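Jultness Bench Kit for Two-Arm Setups: Worth the Line in Your Budget?

I'll admit I went into this purchase ready to be annoyed. We'd priced out a two-arm table three different ways, and every quote had the arms at a fair number and then a pile of "mounting and integration" underneath that nearly doubled it. The Jultness kit is just the boring part: rails, braces, base plates, bolts. You bring the top and the arms. And I love it!

It took us 32 days from order to delivery, so put that in your plan. If your room is as busy as ours, sort out where the table goes before the boxes land.

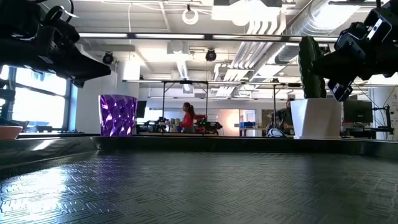 What you pay for, and what you don't

The rails are the star. They're stiff, they're straight, and the base plates slide where you want them before you tighten down (I moved ours twice in the first afternoon, just because I could). Bolen wanted us to buy their matching top as well. We passed, and that saved us 29 percent on the total, which went straight into spare fingers and cables.

Do budget for cables. I can't say this loudly enough. The kit comes with 8 clips and we wanted 35.

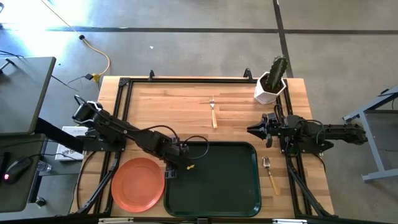 Choosing the top was the part I fussed over most. Penner sells a steel one that is lovely and costs a small fortune, and Cluston has a composite that ships slowly. We went with butcher block and I'd do it again tomorrow. It takes the rails fine, and there's still plenty of open wood left over for a tray, a plate, a fork and a spoon, so table-setting jobs fit without crowding. My one gripe is the instruction sheet, which shows the braces from a single angle and leaves you guessing at the rest.

Don't forget the small stuff either. Plates, trays, cups and silverware are the cheapest line on the whole sheet, and they're what you'll be handling all day long.

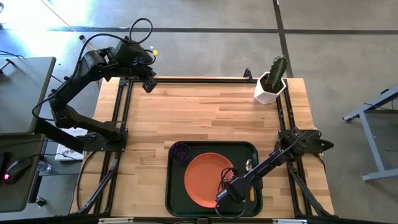
Buy doubles of anything you like, by the way, while the store still carries that color. Same goes for the bolts: the spare bag is cheap and I'd add it to the first order to save on shipping.

Would I buy the kit again? Yes, and we're already pricing a second one for September. Four and a half stars, with the missing half for that instruction sheet.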